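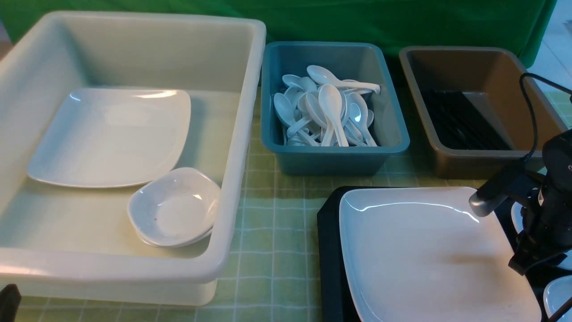 VENDENORA, November

Counting the tips: what the Plurura line tells us about extremism in the city, and what it doesn't

Project report, Security and Society seminar
Bindu Gowda and Nana Laryea
Supervisor: Malathi Bangera

1. Why we looked at this

When Vendenora signed up for Plurura, the city told residents that the service would help police hear about violent extremism before anyone got hurt. Plurura is a phone line and an online form. Anyone can use it to report a neighbor, a classmate or a social media account, with or without giving a name. The contract is up for renewal, and the press release asking the council to renew it says the line has "proved its worth."

We wanted to know what that was based on. The release gives one figure: 2831 reports received since the service opened. It was repeated in every local news story we found, usually in the headline, and we did not find a story that asked what became of them.

2. What we did

We filed a records request with the city for the outcome of each report, without names or addresses. The reply took most of the semester and came as a scanned table, which we typed into a spreadsheet twice and compared. We also handed out 400 paper questionnaires at the bus station and the two public libraries, and interviewed Ilango Annamalai, who speaks for the city's safety office, and Bhavana Rai, a defense lawyer whose office is in the Kartha district.

We asked Urnov, the company that runs Plurura, for an interview. It sent us a brochure.

3. What the records show

Of the 2831 reports, 204 were passed to police. The rest were closed by Urnov's own staff. The table gives a reason for closing in a single column, and the most common entry is "other." Duplicates are not marked, so one man with several angry neighbors could appear many times over. Prank reports and test calls are in there too, according to a footnote on the last page.

Out of the 204, charges were filed in 2 cases. One of them was for threats against a house of worship and sounds like what the line was set up for. The other was for an unregistered firearm, found after a report that had to do with a parking dispute. Both are counted under "extremism prevented" in the renewal papers.

Mr. Annamalai told us that charges are the wrong measure. "If an officer knocks on a door and a kid thinks again, there is no court case to show you," he said. That may well be so, and we put it to him that in this case somebody should be writing down which doors were knocked on. He said the office was looking into it.

Ms. Rai has the opposite worry. Two of her clients were visited after anonymous reports and never learned what had been said about them. There is no way to ask for a report to be corrected or removed. She does not think the line should be closed, but she would like to see a date after which an unproven report is deleted. We could not find one in the contract.

4. The questionnaires

We are less sure of this part. Many sheets were never returned, and those who stopped to talk to us on a Saturday morning are probably not typical of the city. Most people who answered had heard of Plurura. Very few could say who reads the reports, and a good number thought it was the police. Several wrote in the margin that they would use it for noise complaints.

5. Problems with our own work

Our question about trust was badly worded (it asked about "the authorities," which people took to mean anyone from the mayor to bus inspectors) and we have left the answers out. We have no figures from before the service opened, so we can't say whether threats were being missed back then. The police did not let us see how the 204 cases were handled after they arrived. And two charges is too small a number to build anything on, in either direction.

6. What we would ask the council

Before voting on renewal, members could ask for three things that should already exist: the number of separate people reported, the rules Urnov's staff use when closing a report, and a list of what police did with the reports they got – visit, phone call, nothing. We also think the total should stop being used as evidence of success. A line that gets a lot of calls is a line that gets a lot of calls.

Ms. Bangera suggested that we repeat the records request next year under the same wording, so that the tables can be compared. Nana has kept the letter and the spreadsheet, and next year's group can get both from the seminar office.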